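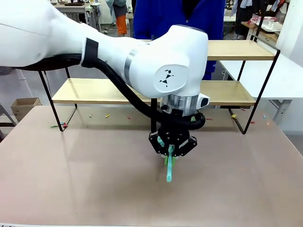

Figure 1. Tabletop with two-tier shelving unit. Small coloured scraps lie along the back edge, beneath the shelves.

Unit 4. Clearing work surfaces
Course notes, Household and Workroom Upkeep, Karngate
Notes prepared by Vasiliki Lambrakis; practical sheet by Efe Anozie

4.1 Scope

The unit covers flat work surfaces with open storage standing on them or directly behind them. Closed cupboards are dealt with in Unit 6. Floors are mentioned only where debris falls from the surface.

4.2 Terms

Working zone: the part of the surface within easy reach of the person using it.
Back line: the strip along the far edge, including the area under any shelving.
Footprint: the area enclosed by the legs of a shelving unit.
Scrap: a loose offcut or fragment small enough to be lifted with two fingers.

4.3 Where scraps collect

Scraps tend to move away from the user. A hand or cloth pushed forward carries them towards the back line, where a shelf leg or the lower board stops the stroke. In Figure 1 the working zone has none of the coloured scraps on it; they are spread out along the back, with a green and red cluster near the left leg of the shelf and a pale blue one at the far right, near the table edge.

A surface of this kind can look clear from the user's side. Inspect it from one end, with the eye close to the level of the tabletop.

4.4 Surface finish

Glossy and slightly glossy finishes show reflections and soft shadows, and either can be mistaken for a mark. Move the head to one side before scrubbing. A reflection shifts and a stain does not. The tabletop in Figure 1 is a pinkish beige with a slight gloss, against which red, green and yellow pieces are easy to find. Pale pieces need a second look.

Do not use abrasive pads on a glossy finish. A damp cloth is enough for routine work.

4.5 Procedure

1. Put tools and anything in use to one side.
2. Lift scraps by hand from the two ends of the back line, working inwards.
3. Clear around each shelf leg separately.
4. Brush the footprint from back to front with a dry soft brush.
5. Collect into a tray held below the front edge. Do not sweep over the side.
6. Wipe with a damp cloth in overlapping strokes, towards the body.
7. Dry with a second cloth.
8. Wipe the shelf boards last only if they have been covered. Otherwise do them before step 2.

Allow 10 minutes for one table. Students who finish early should repeat step 3.

4.6 Shelving

Open shelving with a thin metal frame and wood boards may be left in place for daily clearing. Once a month unload it, lift it off and wipe the whole back line. Lift by the frame, never by a board. Wood boards should be wiped along the grain and not left damp.

4.7 Sorting

Pieces large enough to use again go in the offcuts tin. The remainder is waste. Colours need not be separated unless the next class has asked for it. Iason Dimitriou keeps the list of requests for April.

4.8 Practical task

Work in pairs at the tables in room 135. One student clears, the other inspects from the end of the table and records what was missed and where. Exchange roles and repeat. Written account of no more than 400 words, with a sketch plan marking the back line and the footprint, to Manolis Spanos.

Reading: Unit 3, section on cloths and brushes.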